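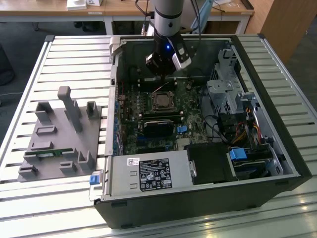 Chapter 6
Gathering Examples

Reading time: 4 minutes

By now you have a model, a loss function and a certain amount of optimism. What you lack is data. This chapter is where the optimism gets spent.

The running case for the next three chapters is Kaltirar, a project that set out to teach a robot arm to work with memory modules inside desktop computers. A person can learn to seat a stick of memory in a minute, usually while complaining about it. The arm needs to be shown, and shown again, by someone patient enough to do the same small thing all afternoon with slightly different results each time.

Each showing is called a demonstration, or an episode. An episode holds the camera views, the positions of the joints, the state of the gripper and the commands the operator sent, all stamped with the time. Line those streams up properly and you have an example. Line them up badly and you have a robot that closes its fingers a moment before it gets there, with great confidence.

The Kaltirar team planned to collect 2,000 episodes. They recorded 3,467 and kept 2,000, and the difference between those numbers is most of what this chapter is about. Nahuel Lucero, who ran the recording sessions, wrote in the project log: "We threw out the ones where it failed, then spent December wishing we had them back."
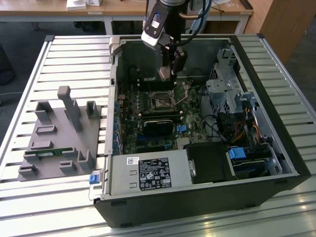 Figure 6.1. Gripper over the upper part of the motherboard, with the parts fixture to the left of the case.

Look at the fixture in Figure 6.1 before you look at the arm. Beginners tend to treat holders like these as furniture. They are a decision about the data. A module that lies in the same slot at the start of every episode gives you clean, repeatable examples and a model that believes all modules live in that slot. Let the module lie anywhere on the bench and you will need far more examples to cover the possibilities. Kaltirar began with the fixture and loosened the rules later, a compromise that pleased neither camp in the weekly meeting.

The computer raises the same question. Should it be shifted a little between episodes? Turned? Swapped for another model? Mélanie Carrier argued for moving the case after every 20 episodes, on the grounds that an operator asked to move it every time would soon be moving it by the width of a hair and calling that variety. Her rule stood. You will meet operators like this. You may be one by Exercise 6.4.

Finally, a word on labels. An episode marked "success" tells you what somebody thought success was on the day they marked it. Is a module seated if one latch is still open? The first labeling guide for Kaltirar ran to a single line. The fourth had an appendix. Write yours before recording starts, and put the version number in every file.

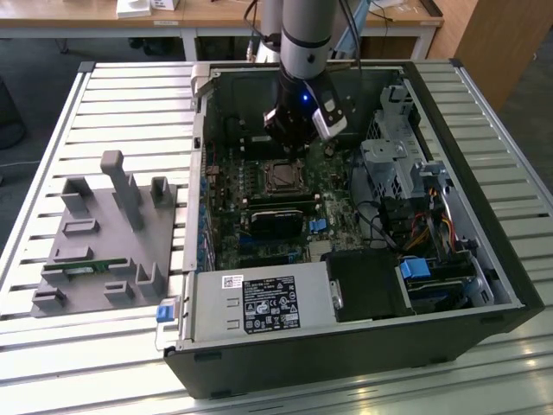
6.1 What Counts as One Episode

An episode needs a beginning and an end, and both are harder to agree on than they sound. Suppose the operator lowers the arm, hesitates, backs off and tries again. You can store this as one long episode with a correction in it, or as two short ones, the first of them a failure. The choice changes what the model learns about hesitating.

We will use the following rule until Section 6.5, where we break it. An episode begins with the first command that moves the arm and ends when the gripper is back at its rest position.

Brastevum Textbooks | Copyright 2018 | Contact the publisher | Back to top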